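# Resoling welted work boots – worth it, or just buy new?

Posted in Footwear & Workwear by **dirnton_sparky**

I've got a pair of Isley lace-ups, the eight-inch ones with the stitched welt, and the heels are worn down on the outside edge to the point where I'm walking a bit crooked.

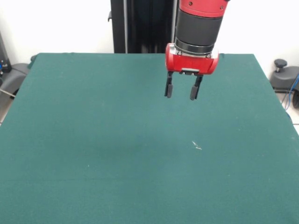
The uppers are still good. I've kept them oiled and there's no cracking across the toe, only some scuffing on the left one. They've done 19 months of site work, mostly concrete slabs and a fair bit of ladder time.

The bloke at the shoe repair place in Dirnton quoted me $71 for new heels only, and more for a full sole, but he wouldn't give me a firm figure until he'd pulled the old one off. He also said he'd have to use a different sole from the original as he can't get that pattern.

Has anyone had a full resole done on this sort of boot? I'd like to know if the fit changes, and whether I should do the heels now and leave the rest for later. I'm a size 11 wide, so finding new ones that fit off the shelf is a pain.

---

**Lachlan Pomare**

I've had two pairs resoled, one Isley and one Marinho. If the welt is sound it's a straightforward job. Turn the boot over and look at the stitching all the way round, especially at the ball of the foot. If the thread has worn through in one spot that can be restitched. If the welt itself is torn or has gone soft, it needs replacing and the price goes up a lot.

The fit stayed the same on mine. The footbed wasn't touched, only the outsole and the midsole layer. They were stiff for the first 4 days or so of wear and then went back to normal.

I'd do heels only if the tread at the front still has some depth. Yours have been on concrete, so check under the big toe first, as that's where mine went smooth. If it's flat there, do the lot in one go and save paying for the heels twice.

On the different sole, ask what it's made of. A soft wedge is comfortable on slabs but wears fast, and you lose the heel step you want on a ladder. Ask for a lugged rubber sole with a proper heel. Also ask if it's oil resistant, if your site requires that.

Mine took three weeks, so you'll need a second pair to get by.

---

**kettleback**

just buy new ones mate, 19 months is a good run. I get the Hurum slip-ons whenever they're 25 per cent off in June and bin them when they're done

---

**mags_in_boots**

Are they safety toe? Check with your employer before you do anything. Ours won't accept resoled boots on site unless the repairer puts it in writing that the new sole meets the same rating – my husband got caught out by that and ended up wearing his for gardening.

Otherwise I agree with Lachlan. Take the laces and insoles out before you drop them off, and give the uppers a clean. Our repairer charges extra if they come in caked with mud.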